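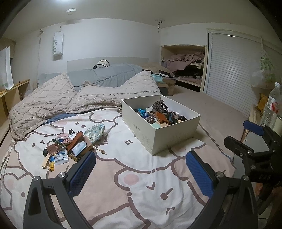

The Widgate Open Day is a yearly public demonstration of household robotics held by Bavedell, a small automation firm. It is best known for its tidying session, in which everyday belongings are sorted by hand-held grippers while visitors look on and offer advice that was not requested. The 2024 edition took place on 31 May 2024 and drew 252 visitors, a record for the event and a strain on its supply of chairs.

Background

Bavedell was founded by Rahel Plattner and Ekkachai Chantharasri, who had previously worked on warehouse equipment. Their first open day consisted of a talk, a second talk, and a film of the first talk. Attendance was modest. The following year Chantharasri replaced both talks with a live session, reasoning that people would rather watch somebody put away hair ties than hear about it. The format has remained in use ever since.

The tidying session

Operators carry grippers in their hands and use them in place of their own fingers. Each tool has two black linked fingers ending in blue textured pads, and its camera records the work from the tool's point of view. The recordings are later used to train Bavedell's home robot, the Drumer, in picking up, moving and putting down small things.

A bed is a favored work surface. Objects are heaped on the sheet, with an open box nearby, and the usual load is the sort of clutter found in any bedroom: claw clips, pouches, sachets, cords and tubes. Wrinkled fabric makes the job harder, as does a cord that has wound itself around something else. Plattner has called the hair tie "the most educational object in the house," a view that is not shared by the operators.

Operators work alone or in pairs. Pairs are quicker on paper. In practice they spend a good part of each session being polite about who goes first.

The Drumer demonstration

The robot itself appears in the afternoon. In 2024 it was given a pouch to place in a carton, and did so on its third try, to applause that its builders found slightly too warm. It then placed the carton's lid on the floor and stopped. The company's program notes listed this as a planned pause.

Reception

Mererid Sayce, reviewing the event for the newsletter Brunner, praised its candor and complained about the length of the question period, 2,580 words of which she transcribed in full. Brigitta Bühler, a regular visitor, wrote that she had gone home and cleaned out a drawer. Bavedell has quoted her remark in its brochures, with a print run of 1,000. A further showing of the tidying session was announced for September, with more chairs.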